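Nollgate Computer Reuse – progress update for the Direl Fund
October 15, 2024

Hi all, quick catch-up on where your money has gone since January! We've spent $1000 of the $2000 so far, mostly on storage bins, replacement drives and a very long overdue set of good screwdrivers. The Grollero shelving finally arrived too (2 units, both up and already full).

The desktop towers are going well. We now open every one on its side and check the board, the drive cage and the power supply before deciding if it gets rebuilt or goes for parts. The parts fixture next to the tower has been a big help – pieces have a place to sit, so I'm not hunting for them at the end of the day.

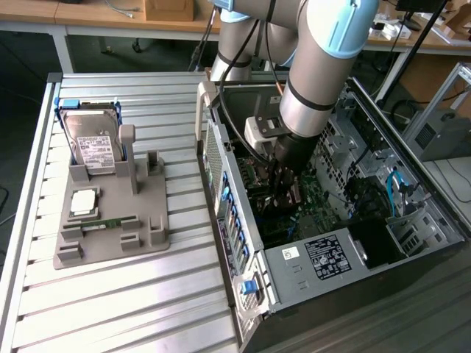
Desktop tower with the side panel off, parts fixture to the left.

Still to do: 5 towers need new power supplies, and I'm waiting on a quote from Domański for those. I'd like to move the leftover cable money over to cover it, if that's okay with you?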